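Equipment Planning Group — Minutes
Clurosdale site, meeting room 2
November, start 10:00 a.m.

1. Minutes of the last meeting
Accepted with one correction. The quote from Wodach for spare hand units is per hand, not per pair. The budget sheet has been updated.

2. Status of the household unit
The second humanoid remains on the Hayes support contract. Walking and standing functions are within the limits set at acceptance. The open issues are all at the arms: finger wear on bottle and jar tasks, and cable routing past the elbow when the arm works near floor level. The group agreed that cable routing should be treated as a purchase item and not as a repair, as the fix needs a different harness.

3. Kitchen test area
The current layout was reviewed against the task list for next quarter. Low storage is the hardest case on the list. A pulled-out drawer close to the floor forces a long reach with the torso tipped forward, and the clearance between the refrigerator and the table limits where the feet can go. Moving the table was discussed. It was left where it is for now so that results stay comparable with the earlier runs.

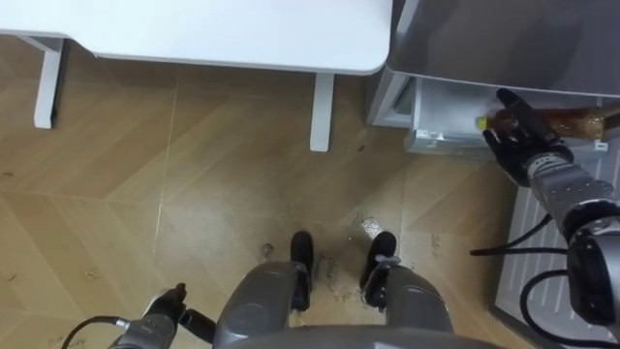

Two options were put forward for the low-reach tasks. Option A is an extended forearm from Wodach, which fits the existing elbow but reduces payload. Option B keeps the present arm and adds a wider stance to the motion library. Option B carries no hardware cost but takes engineering time from the Gandivcombe work. The group prefers Option B, with Option A held as a reserve line.

Floor surface: scuffing was noted in the area where the unit stands. Foot pads are to be priced. Any liquid on the floor is to be wiped up before a run starts — this is already in the procedure and will be added to the start checklist as well.

4. Budget
Hand units, replacement set: $816 per hand as quoted, two hands requested. Approved.
Elbow cable harness: some $1000, firm quote to follow. Approved up to that amount.
Foot pads: no figure yet. Deferred.
Extended forearm (Option A): not approved. Reserve line only, to be looked at again if the wider stance does not meet the reach target.

The request for a second refrigerator of a different make was discussed at length. The case for it is that drawer depth and door swing vary between makes, and results from one appliance may not carry over to the Gandivcombe kitchen. The case against is floor space. Carried over to the next meeting with a floor plan attached.

5. Delivery and downtime
Wodach states 21 working days for hand units from receipt of order. The harness should be fitted in the same service window so that the unit is out of use only once. Hayes has to be told in advance, as the contract requires notice for any work at the elbow.

6. Actions
Place order for hand units — purchasing.
Obtain firm harness quote — purchasing.
Price foot pads, two suppliers at least — test area.
Draft floor plan with second refrigerator — test area.
Send service notice to Hayes — maintenance.

7. Other business
The Gandivcombe team asked for a copy of the task list. Agreed, once the drawer tasks have been renumbered.

Meeting closed 11:25 a.m.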